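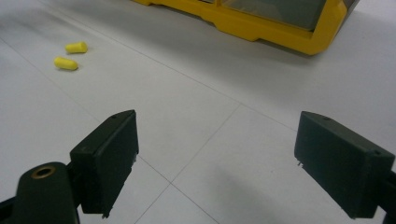
Barredo floor cleaner, 28 oz bottle

Bought this in June for the tile in our kitchen and hallway. We have big square pale tiles with thin gray grout, and they show every footprint. One capful to a bucket of warm water did both rooms. No streaks once it dried, and it didn't leave the sticky film I got from Favden. The grout came out a little lighter but still needed a brush by the back door. Smell is strong for an hour or so. The cap leaks if you lay the bottle down. Four stars.

Rungnapa Saengthong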